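Simulation > School and college projects
3 min read

Sim arm picks things up fine, then knocks everything over when the counter is crowded. Any ideas?

Alina Gavrilă

Hi all! I'm in the robotics club at Inard College and we're entering the simulation round of Kandex in June (our first time, very excited). The task is a kitchen tidy-up. Objects get scattered on a worktop and the arm has to pick up whichever one it's told to and put it down in a clear spot without disturbing the rest. We're using a Franka arm with the ordinary parallel gripper, and our policy is trained on demos that we recorded ourselves by teleop after lessons.

With a spread-out counter it's lovely to watch. It comes down straight, closes, lifts, and off it goes. I must have watched it carry that pale green cylinder a hundred times and I still grin.
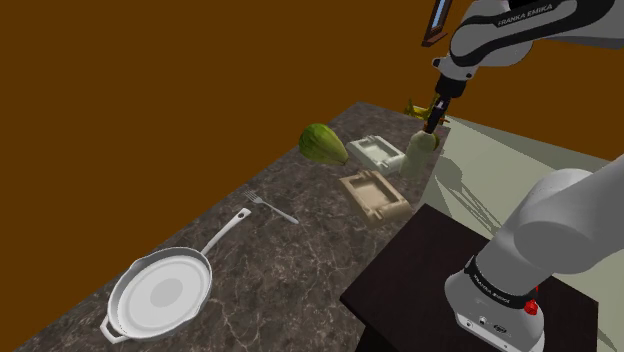
The trouble starts when the random placement puts things close together. We ran 200 episodes over half-term and 47 of them failed, and nearly all of those were crowded layouts. Usually the grasp itself is good but one finger clips a neighbour on the way down, or the object drags something with it on the way up. Any neighbour that moves loses you marks, so a good grasp can still score badly.

What we've tried so far:

1. Slowing the last part of the descent. It helped a little and made every run longer.

2. Adding the wrist camera as a second input. Before that we only had the fixed view of the whole counter, and from there you really can't tell how much room the fingers have. From the wrist you get the fingers and the neighbours together, so when it has hold of the orange piece with the coil you can see the beige one and the yellow-green one right up against each other next to it.

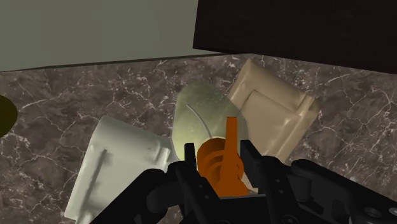 3. Opening the gripper less before it goes in. Good for thin things, hopeless for the fatter ones, and we haven't found a way to set it per object that doesn't feel like cheating.

We have 187 demos in total. Is the answer just "record more", or is there something cleverer? We've got time for maybe one big change before we have to hand it in.

Mando

More demos, but crowded ones! How many of your 187 have objects touching? When we did ours we had recorded nearly everything on tidy counters without noticing, as it's so much nicer to teleop when there's space. Our policy had hardly ever seen a neighbour. We went back and did a whole batch of horrible cluttered layouts and it was the best afternoon we spent on the project (also great fun, everyone was shouting at the screen).

Two things to do while you record:

Turn the wrist before you go down, so the fingers slide into the gaps. If you only do it halfway through the descent the policy learns to do it late as well.

Lift straight up a good way before moving sideways. Most of our dragging went away with that alone.

Also keep number 2 on your list whatever happens. The wrist view made a huge difference for us.

k_lowther

have you tried a bigger network

Subramaniam

I'd go with Mando. Before you record anything, though, sort the failed runs into "hit on the way down" and "dragged on the way up". You can log contacts between the fingers and every object that isn't the target, and it's only a few lines in most simulators. If it's mostly the way down, then wrist angle is your problem and you know which demos to make.

Check your collision shapes too. Ours were set to simple convex hulls, which filled in the hollow of every tray and bowl, so the gripper was bumping into parts that weren't there on screen. It took us weeks to spot. Turn on the collision view and have a look at anything with a dip in it.

Good luck at Kandex, it's a brilliant day out even if your arm misbehaves!

Alina Gavrilă

Thank you both, this is so useful!! I went and looked and only a handful of our demos have anything touching, so that's tomorrow's club sorted. Collision view is going on first. Will come back and post the new numbers when we've rerun it.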